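Tustia Breakfast Maker in Sage

Home > Kitchen > Small appliances > Breakfast

Item no. 1348
In stock, ships from our own back room

I've been selling kitchen things out of my garage (and then a proper shop, and then the shop plus the garage again) for 20 years, and breakfast is still my favorite thing to talk about. I'm a breakfast person. I will drive across town for a good egg sandwich. So when Tustia's catalog landed on my counter I went straight to the morning pages and skipped the blenders completely, sorry blenders.

What you get is one long base with a press on one side and a little pot on the other. You plug in one cord and you can toast a sandwich while something simmers next to it. I've been using mine most mornings since April and I want to tell you what I cook on it, as that's what people ask me when they call.

The press

I use the press for sandwiches, mostly. Thin bread works better than thick. If you love those big bakery slices, squash them a bit with your palm first or the lid won't sit right. My standard is cheddar, a smear of mustard and leftover ham, four minutes, then I leave it on the board for a minute so the cheese doesn't run down my sleeve. Butter the outside of the bread, please! Oil is okay, mayonnaise is better than you'd think, but butter is what you want on a cold morning.

Tortillas are great too. Beans, cheese, a few pickled onions, fold it over and press. And day-old croissants, split and filled with jam, get flat and crackly and kind of wonderful. My sister thinks this is a crime against croissants. She ate two. 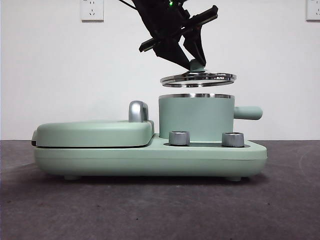
Page last changed: April, 9:20 a.m.

The pot

I didn't expect to care about the pot and now it's the part I use most. It's a good size for oatmeal for one hungry person or two polite ones. I start mine with cold water and a pinch of salt, turn it to low and go find my shoes. Stir it once in the middle. If you use steel-cut oats, soak them overnight or you'll be standing there until lunch.

Eggs do fine in it too. I like nine minutes from a full boil for a yolk that's set but still a bit soft in the center, and then straight into cold water. I've also done instant noodles, a small batch of tomato soup, and milk for cocoa (keep an eye on milk, it climbs).

Colors and matching things

Sage is the one I keep on the shelf. Tustia also lists a cream, and I can order it but it takes longer and I can't promise a date. If you're trying to match a kitchen, the Ullari canisters in "Meadow" are the nearest green I carry, a touch darker. The Badawi tea towels with the green stripe look nice with it and they wash well, mine have been through roughly 100 washes and only the hems have given up.

Cleaning

Unplug it and let it cool all the way down. Wipe the press plates with a damp cloth and a drop of dish soap, then again with plain water. Burnt cheese comes off if you lay a wet paper towel on it for ten minutes and go do something else. No steel wool, no scouring powder. Don't put the base under the faucet, ever. A soft dry cloth takes fingerprints off the shiny bits.

What it won't do

It isn't a family-size machine. If you've got four kids lined up before the bus, look at the big Plavier griddle two pages over, it's ugly and it's a workhorse and I love it. This one suits apartments, dorms that allow appliances, campers with a proper hookup, and people like me who eat standing up.

Shipping and returns

I pack these myself with paper, no peanuts. Orders in before 9 in the morning usually go out the same day. If yours shows up dented, keep the box and send me a note with your order number and I'll swap it. Changed your mind? You have 20 days, as long as you haven't cooked on it.

Gift wrap is brown paper and kitchen string, no charge, just put "wrap it" in the notes box at checkout. Tell me if you want a card and what it should say.

You may also like: Ullari canister set, Badawi tea towels (pair), Plavier griddle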